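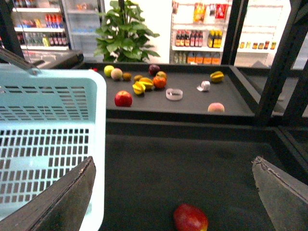
A two-finger robot gripper can learn to load fruit into a shopping basket from far fewer demonstrations if the training set is pruned by what the wrist camera sees in the moments before contact, according to a study by engineers at Uvia and the Kabbaj automation laboratory.

The team collected 2947 teleoperated demonstrations of a basket-loading task at a test station in Merkumlow. A filtering procedure then reduced the set to 671. A control policy trained on the smaller set matched the full-set policy on familiar layouts and made fewer errors when the fruit was rearranged, the authors report.

The procedure, called Vatetti, scores each demonstration on how much its final approach adds to the approaches already in the set. Two demonstrations that bring the fingers to an apple from the same side, at the same height and with the same background produce nearly identical wrist images, and one of them is dropped. A demonstration in which the operator had to change wrist angle to avoid a neighboring object scores high and is kept, even when the fruit is the same.

"Most of the redundancy is in the last part of the reach," said Siham Abou Zeid, lead author of the study. "Operators settle into a habit after the first hour. The arm paths look different on a plot, but the gripper arrives the same way every time."
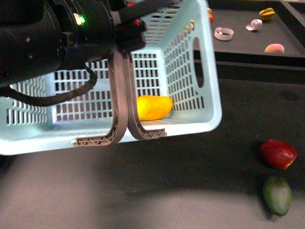 Scoring uses the wrist view alone. The head view is still supplied to the policy during training, where it gives the position of the basket relative to the arm, but the authors found that including it in the score made the filter worse. Small changes in the position of the arm or its cable were enough to make two equivalent demonstrations look distinct, and the filter kept both.

The gripper carries compliant fingers with an internal lattice that deforms around an object. This tolerates some error in placement -- a useful property with round fruit, and a complication for the analysis, as a poor approach can still end in a successful grasp. Vatetti ignores the outcome of the grasp for that reason. Failed demonstrations were removed by hand beforehand, and the 2947 figure counts only those that remained.

Fruit was presented on trays at different distances from the arm. The assortment ranged from apples and mangoes to star fruit, whose ridges give the fingers uneven contact. Non-food items were left among the fruit as distractors.
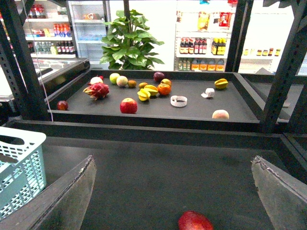 Wrist-camera view with a red mango between the gripper fingers. Star fruit, a red apple and a white roll of tape are among the items on the tray behind.

Evaluation covered 1728 trials, divided equally between the two policies. Half used layouts seen in training and half used new ones. In the familiar layouts the difference between the policies fell within the variation between repeated runs. In the new layouts the pruned-set policy made fewer premature closures, in which the fingers shut before reaching the fruit, and fewer contacts with the basket rim during placement.

The authors attribute the result to balance in the data. In the full set, unobstructed approaches outnumber all others, and the policy tends to reproduce them when a neighboring object calls for a different angle. Random pruning to the same size of 671 did not give the same benefit. That comparison was run on a reduced schedule and is reported separately.

Training time also fell, though by less than the change in set size would suggest. The full-set policy converged in fewer passes over its data.

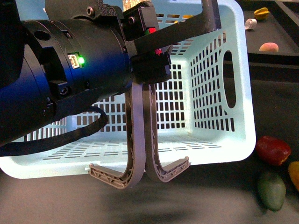 The gripper's compliant fingers in front of the slotted basket, with the wrist assembly at left.

Several limits apply. All demonstrations came from 2 operators, and a larger group might produce more varied approaches and leave less to prune. The same basket was used throughout. The score also depends on a fixed time window before contact, which was tuned by hand and would need to be set again for a faster arm.

"We would not assume the window carries over to another gripper," said Huệ Tăng, who designed the evaluation. "With rigid fingers the informative part of the approach may be shorter, or it may start earlier. We have not tested it."

The group plans to repeat the trials with a deeper basket and with bagged produce, where the visible outline does not match the shape the fingers meet. Collection is scheduled to begin in September at the Merkumlow station. The scoring code will be released with the demonstration set once labeling of the contact frames has been checked.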